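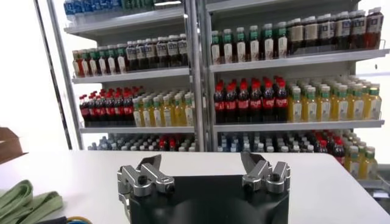 Figure 4-1. Wrist camera view, fingers open, tips facing each other across the gap.

4. Setting Up the Grippers and Running the First Fold

This section covers the Goltero two-arm bench kit with the standard two-finger grippers. It picks up after the arms have been bolted down and powered on for the first time (Section 3). If you bought the single-arm kit, follow steps for the left arm only and skip 4.5 and 4.6.

You will need:
The hex keys from the accessory pouch
The white calibration card (part 1654)
A clean, dry lint-free cloth
One T-shirt or similar light garment, plain color, no buttons or zippers

CAUTION: Keep hands, hair, lanyards and loose sleeves away from the fingers whenever the arm light is green. The fingers can close without a sound or other warning.

4.1 Check the fingers

1. Press the stop button on the base. The arm lights turn amber.
2. Look at each gripper from the front. The two finger assemblies should mirror each other.
3. Find the black hex screw in the round boss on each assembly. Put the key in and turn it gently clockwise. It should not move.
4. If it does move, tighten it until it is snug and no further. Do not use a power driver.
5. With the stop button still pressed, push each fingertip sideways with one finger. A very small amount of play is normal. A click is not.

NOTE: If you hear or feel a click, do not go on. Take the finger off as shown in Section 7 and check that the small washer behind the link is still there. It tends to stay stuck to the old finger when tips are swapped, and then ends up in the packaging.

6. Wipe the fingertips and the black housing with the dry cloth. Do not use glass cleaner on the housing. It leaves streaks that can show up in the wrist camera picture.

4.2 Check the wrist camera picture

1. Open Jonell on the control computer and choose Cameras, then Wrist Left.
2. Release the stop button and press Home. Wait for the arm to come to rest.
3. Choose Open Gripper.
4. Compare your picture with Figure 4-1. The black housing should be at the bottom center, with one finger assembly at each side of it and both tips in view. What is behind the gripper will depend on your room.
5. If one tip is missing from the picture, or the housing sits well to one side, loosen the two camera bracket screws half a turn, move the bracket by hand, and tighten again. Repeat until the picture is right.
6. Choose Save View.
7. Do the same for Wrist Right.

A faint reflection on the housing is fine. You do not need to cover it or tape over it. If a bright lamp shows up on the housing as a hard white spot, move the lamp.

NOTE: White walls and white furniture may look washed out in the wrist view. This does not affect folding as long as the garment itself shows its color. If the garment looks white on the screen and isn't white in your hand, go to Cameras, then Exposure, and pick Lower.

4.3 Route the cables

Each arm has a cable that runs back along the wrist and down past the table. Leave enough slack for the wrist to turn all the way in both directions.

1. Put the arm in Free Move (hold the gray button on the elbow).
2. Turn the wrist slowly by hand to the left until it stops, then to the right until it stops.
3. Watch the cable the whole time. It should loop and unloop without pulling tight at the connector.
4. If it pulls, open the nearest cable clip, feed a little more slack through, and close the clip.
5. Move the arm out over the table and back. The cable may hang below the table but must not drag across the work area or catch on a corner.

CAUTION: Do not tie the left and right cables together. In a cross-over move, one arm will pull on the other.

4.4 Prepare the table

The table should be level, steady and light in color. We recommend plain white for all garments except white ones. A gray mat is sold separately for those.

1. Clear the work area in front of the arms. The full reach of both arms counts as work area, including the near edge.
2. Keep at least 200 mm of free table on each side of the garment when it is laid flat.
3. Lock the casters, if your table has them.
4. In Jonell, choose Table, then Find Height. Each arm in turn will lower until the fingertips touch the surface, then rise. Keep your hands off the table until both arms are done.
5. Place the calibration card in the center, printed side up, and choose Find Card.
6. Take the card away when the screen says Card Found. Store it flat. A bent card has to be replaced.

If the table is moved or bumped, or the height is changed even a little, repeat steps 4 to 6.

4.5 Run the first fold

The first fold is done at slow speed and pauses after every move. You press Next to go on. Allow about 9 minutes for the whole sequence.

1. Lay the garment flat in front of the arms, neck to the left, front side down. Smooth it by hand. It does not have to be perfect.
2. Step back behind the floor line you marked in Section 2.
3. Choose Fold, then First Run, then Start.
4. After each pause, look at the table before you press Next. Check that the gripper that should be holding fabric is holding it, and that the other one is clear.
5. Press Next.
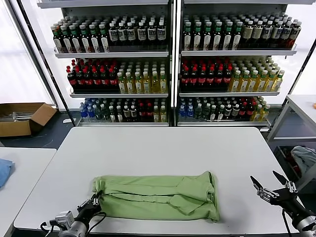

Figure 4-2. Lengthwise fold. Left gripper on the gathered end of the garment, right gripper open and clear of the table.

6. When the garment is in a long strip, check the strip against Figure 4-2. Creases and a crossed-over sleeve or hem are acceptable on a first run. A little bunching at the ends is acceptable too.
7. If the strip has opened up or slid toward the front edge, press Pause, then Back One Step. Don't reach in to fix it while the arm light is green.
8. Press Next through the remaining moves until the screen says Fold Done.
9. Choose Keep if you are happy with the result, or Try Again to start over with the garment laid flat.

NOTE: The open gripper is meant to wait above the table with its fingers apart. It has not stalled. If a waiting gripper rests on the table or on the fabric, stop and repeat Find Height (4.4, step 4).

CAUTION: Pressing Back One Step makes both arms move. Check that the space around them is clear first.

4.6 Adjust the grip

The factory grip setting is Medium and suits most cotton knits. Change it only after at least three runs with the same garment.

Fabric slips out of the fingers: go up one setting.
Fingers leave a mark or pulled thread: go down one setting.
Gripper picks up two layers when it should pick up one: leave the grip alone and lower Approach Depth by one.
Gripper closes on nothing: repeat Find Height, then check that the card step was done with the card flat.

Left and right grips are set separately. Setting one does not change the other.

4.7 Messages you may see

Code 200: Garment not found. Lay it closer to the center and check that it stands out from the table color.

Code 313: Finger did not reach open position. Press stop, look for thread or lint in the pivot joints, and remove it with tweezers. Release stop and choose Open Gripper. If the code comes back, replace the finger.

Cable Strain: The wrist has turned further than the cable allows. Go back to 4.3.

View Changed: The wrist camera has shifted since you saved the view. Repeat 4.2. You will also see this message if a fingertip has been swapped, even when the camera hasn't moved — save the view again and it will clear.

4.8 What to record before going on

Write the following on the inside cover of this manual or in the Jonell notes page. Support will ask for them.

Serial numbers of both grippers (engraved under the housing)
Table height shown after Find Height
Grip setting, left and right
The garment used for the first run, with its size and fabric

If you bought your kit through Pruitt, your installer may have filled these in already. Check the date next to the entries. Anything written down before the July software update should be taken again, as the table height is now measured from the fingertip and no longer from the wrist plate.

Questions about this section go to Young-sook Shim at the Bostimness support desk. For replacement fingers, cards and mats, write to Harriet Schumacher in parts and give the gripper serial number.

Go on to Section 5, Teaching a New Fold.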